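Rooting roses from cuttings – anyone else hooked?
Fulto Garden Forum > Roses and Climbers

lissidelane
Posts: 866
2021-09-13

So I finally caved and tried growing roses from cuttings, and I can't stop talking about it, so you all get to hear it! My starting point was an old climber on the back fence at the Lisside allotments. The gate there says 1902 and I like to think the rose is nearly as old, though I have no proof at all. It has no label, no name, and the best scent of anything I grow.

What I've been doing, in case it helps another beginner:

1. Pick your stems. I go for growth from this year that has already flowered, pencil thick if I can get it. I cut in the morning and carry everything indoors in a basket – red ones make a pretty pile before you start chopping.
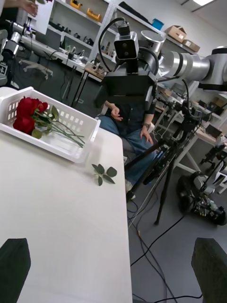

2. Cut to length. Just under a leaf joint at the bottom, just above one at the top. Flowers come off, painful as that is.

3. Strip the lower leaves and leave 2 at the top. Big leaves I snip in half.

4. Into a deep pot with gritty compost, water, bag over the top, shade. Then leave it alone (I'm terrible at this part).

I did my first batch in spring and those are now potted on and growing like mad. What does everyone else do differently?

thornybit
Posts: 3130

Love the enthusiasm, but I disagree on the bag. Every one I've bagged has gone moldy. I stick mine straight in the ground in a slit trench at the end of the season, sand in the bottom, and ignore them for a year. Slow, but the roots are tougher.

Also I wouldn't halve the leaves. A cut leaf is one more place for rot to get in. I'd keep a whole one, stalk and all, right where it meets the stem. Look at how much surface you get from a single good leaf on any plant:
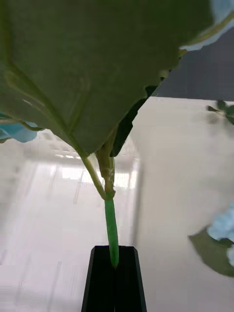

Santino Zapata
Halving has never given me rot, and I've done it on Pichler's old ramblers for years. Big leaves lose water faster than a rootless stem can drink it. I'm with the original poster on that one, and with thornybit on the trench. Mold under the bag usually means too much water at the start.

lissidelane

Ooh, so we all disagree on something, perfect. I did water heavily. Next batch gets half bags and half trench and I'll report back!

kevesen_kate

Can I jump in with a color question? I want a red for the arch by my kitchen door, a proper dark one that goes almost maroon in the middle. My neighbor says dark reds are harder to root than pinks. True?

thornybit

Not in my garden. Reds have rooted fine. What does happen is that the darkest ones scorch at the petal edges in full afternoon sun, so think about which way that arch faces.

lissidelane

Go for the red, Kate! Nothing else gives you that deep crimson when you get your nose right up to it.

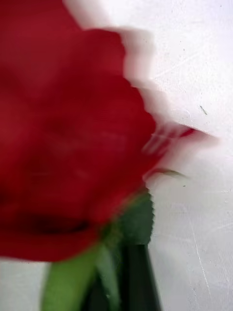
Quick answers from this thread (edited in by lissidelane)

When to cut: September is fine for the trench method. Earlier for pots.

Rooting powder: thornybit says skip it, Santino uses it, I use it when I remember.

How long: give pots a couple of months before you peek. Tug very gently. If it resists, leave it be.

First winter: cold frame or against a wall. I'm still nervous about this one, so tips are very welcome – especially from anybody gardening on heavy clay like ours.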